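Trivitz Folding Set-Up Guide
Section 4. Laundry practice with the hand-held grippers
Rev. 19 Nov 2019

Read this before you plan on a robot doing your wash. Short version -- not yet. The Trivitz arm can fold a flat towel if you hand it over square. Out of a heap, no. So the folding is still taught by hand, with grippers, one garment at a time, and this section covers how.

4.1 Before you start

1. Cover the work surface with one plain sheet, bed size. Wrinkles OK. Big ridges not OK.
2. Charge both grippers to 100.
3. Put one garment down, crumpled. Don't pre-fold it. A neat start teaches nothing usefull.
4. Open the fingers all the way, then bring them in over the cloth.

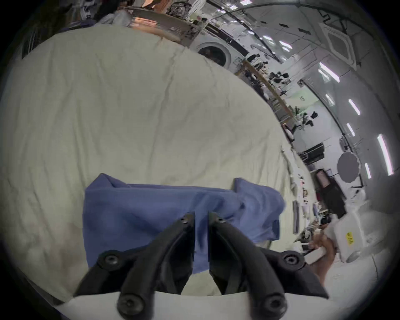

Reading time: 2 min

5. Pinch test. Close on a single layer, lift a hand's width, let go. If it slips, check the tip screws and go again.
6. If it grabs two layers, back off and come in flatter. Happens a lot with thin cotton.

NOTE: Fingertips from Dakum kits fit but sit a little long. Re-zero after swapping.

4.2 Surface and room

A bed works as well as a table, maybe better, there's more give under the cloth. Keep the middle clear for the garment you're on. Towels, snacks, cards can stay off to one side if you don't reach across them.

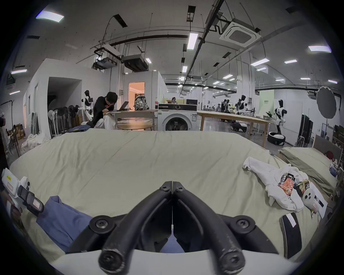
Height matters more than people expect. Too low and your wrists tip forward, the fingers come in steep and you dig into the sheet. Then the sheet comes up with the shirt. Bañez users: set the surface at hip level, leave it there for the whole session.

CAUTION: Keep fingers out of the jaws. They close harder than they look.

4.3 Garments, in order

1. Towels. Easy. Arm can nearly manage these.
2. T-shirts. Hem toward you, neck away. Take one side in each gripper, pull till the middle goes flat, then fold.
3. Jeans. Heavy, and the seams fight you. Grip next to the seam, not on it. Finished pairs go to a far corner of the sheet.
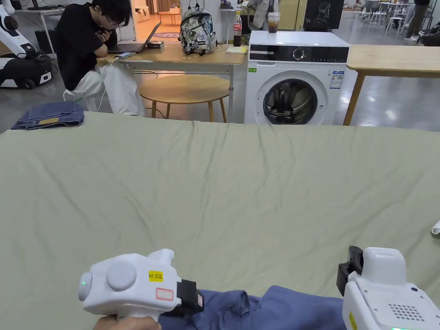 4. Socks. Skip for now. Pairing isn't supported untill the March update.

4.4 What to expect from the arm

In our own runs at Hurkemau we gave it 207 shirts from a heap. It got plenty of them off the pile. Folded well enough to put in a drawer -- 2. The rest ended up as rolls or lumps, or on the floor. Loading a washer is further off still, door and drum are both trouble.

What does work: straightening a shirt that is already spread. Hold both sides, keep even tension, don't yank. If one side gathers up in the jaw, release that side only and re-grip closer to the edge.
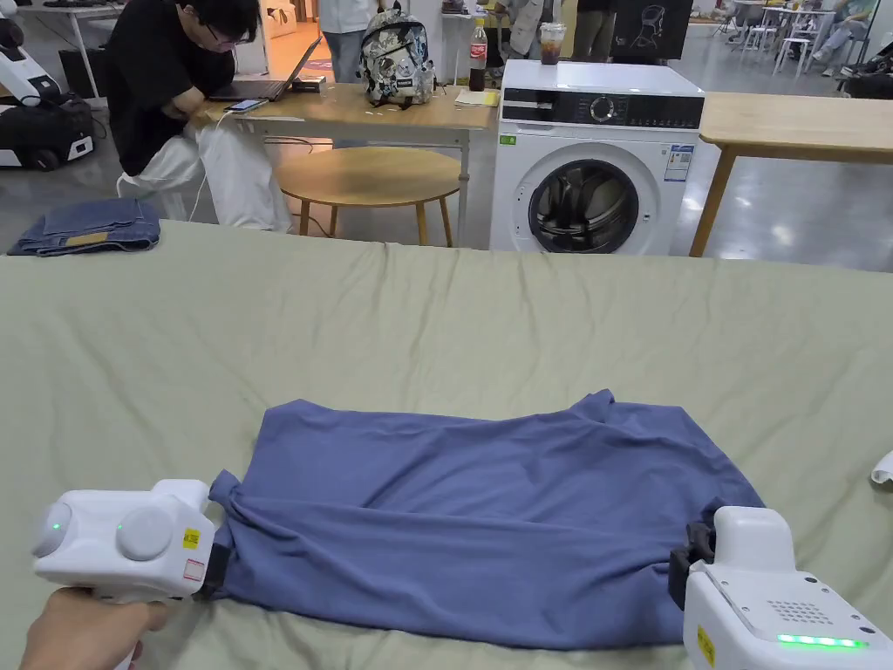
One reader of the last revision wrote in to say the even tension advice is fine for new shirts but old stretched ones go wavy at the hem no matter what, and could we please stop calling the arm a time saver when it takes longer than a ten year old. Fair. Wording changed. For stretched shirts use a lighter pull and smooth the hem with a closed jaw before folding.

4.5 Shutting down

1. Open both jaws.
2. Power off, left then right.
3. Wipe tips with a dry cloth. No solvent.
4. Log the garment count and any double grabs, see Section 6.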